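Kursunterlagen › Hauswirtschaft & Alltag › Lebensmittel richtig lagern

Skript zur zweiten Einheit: Kühl, dunkel, trocken
Von Hatice Çınar, Stand Januar

Liebe Teilnehmerinnen und Teilnehmer,

wie versprochen bekommen Sie hier die Mitschrift zum zweiten Abend, ein wenig ausführlicher als beim letzten Mal, weil mehrere von Ihnen darum gebeten hatten. Wer gefehlt hat, kann alles in Ruhe nachlesen, und wer da war, darf gern die Stellen überspringen, an denen ich wieder einmal vom Hundertsten ins Tausendste gekommen bin.

1. Warum Lebensmittel verderben

Wir hatten mit der Frage angefangen, was in einem Lebensmittel eigentlich vor sich geht, wenn es »schlecht wird«. Gemeint sind damit nämlich recht verschiedene Dinge. Bakterien, Hefen und Schimmelpilze vermehren sich und bauen Zucker, Eiweiß und Fett ab. Daneben arbeiten die Enzyme weiter, die im Obst und Gemüse ohnehin stecken, und machen den Apfel mehlig und die Banane braun. Und schließlich reagiert Fett mit dem Sauerstoff der Luft, bis die Walnüsse ranzig schmecken. Kälte bremst alle diese Vorgänge, hält sie aber nicht völlig an. Selbst im Gefrierfach bei minus 18 Grad wird Fett mit der Zeit ranzig, nur eben sehr langsam.

Bitte merken Sie sich außerdem den Unterschied zwischen Verderb und Krankheitserregern. Verdorbenes riecht man oft, Salmonellen riecht man nicht. Auf die Nase allein ist bei Geflügel und Hackfleisch deshalb kein Verlass.

2. Die Speisekammer und was unsere Großeltern wussten

In den alten Häusern von Prallden liegt die Speisekammer fast immer an der Nordseite, mit einem kleinen vergitterten Fenster und einem Steinboden. Meine Schwiegermutter, die in Gindholm aufgewachsen ist, hatte dort auf 86 Einmachgläsern im Herbst ihren ganzen Stolz stehen, Birnen, Bohnen, Mirabellen, und wehe, man nahm eines von hinten! Kartoffeln lagen dunkel in der Kiste, die Äpfel auf einem eigenen Regal, und das hatte seinen guten Sinn: Äpfel geben das Reifegas Ethylen ab, und Gemüse in ihrer Nähe altert schneller.

Zwiebeln und Knoblauch mögen es trocken und luftig, am besten in einem Netz. Brot gehört in den Kasten oder in einen Tontopf, denn bei Kühlschranktemperatur wird es besonders schnell altbacken. Tomaten verlieren in der Kälte ihr Aroma, Basilikum wird schwarz, und Bananen nehmen es einem regelrecht übel.

3. Der Kühlschrank

Im Kühlschrank ist es nicht überall gleich kalt, und wie groß die Unterschiede ausfallen, hängt vom Gerät ab. Bei einem einfachen Modell ohne Umluft sinkt die kalte Luft nach unten. Direkt über dem Gemüsefach ist daher der Platz für Fisch und Fleisch, in der Mitte stehen Milchprodukte, oben Käse und Reste vom Vortag. Die Tür ist der wärmste Bereich und taugt für Senf, Marmelade und Getränke.
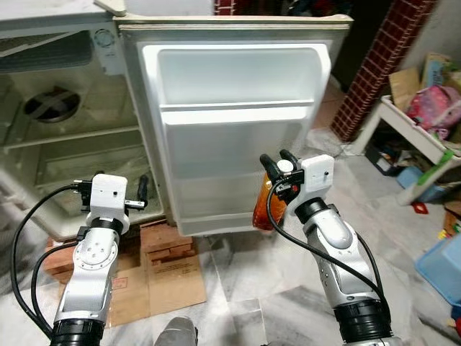
Abb. 1: Kleiner weißer Kühlschrank mit geöffneter Tür.

Die Zahlen am Drehregler sind übrigens meist Stufen und keine Grade, eine höhere Zahl bedeutet in der Regel kälter. Legen Sie lieber ein Thermometer in ein Glas Wasser, stellen Sie es über Nacht auf den mittleren Boden und lesen Sie morgens ab. Fünf Grad sind ein guter Wert, bei sieben wird es für Frischmilch schon knapp. Warme Suppe bitte erst in flache Gefäße umfüllen und zügig abkühlen lassen.

Zur Reinigung genügt warmes Wasser mit einem Spritzer Spülmittel, danach gut trockenreiben. Die Falten der Türdichtung vergisst man leicht, dort hilft eine weiche Zahnbürste.

4. Mindesthaltbarkeit und Verbrauchsdatum

Das Mindesthaltbarkeitsdatum ist eine Zusage des Herstellers für die ungeöffnete Packung. Ein Joghurt darf danach noch angeschaut, berochen und gekostet werden. Anders das Verbrauchsdatum auf Hackfleisch oder frischem Geflügel: Ist es überschritten, kommt die Ware weg, auch wenn es einem in der Seele wehtut.

5. Zum Üben bis zum nächsten Mal

Führen Sie bitte eine Woche lang eine kleine Liste, was bei Ihnen im Abfall landet und weshalb. Schätzen Sie das Gewicht ruhig mit der Küchenwaage, also etwa »200 g Reis, zu viel gekocht«. Frau Bayram bringt ihr Rezept für Linsensuppe aus Gemüseresten mit, und ich bringe Brot.

Wir beginnen wieder um 19 Uhr im Kursraum der Volkshochschule Deltstead. Ein Schraubglas mit Deckel wäre schön, wir setzen Sauerkraut an.

© Volkshochschule Deltstead | Fachbereich Hauswirtschaft | Kontakt | Impressum | Nach oben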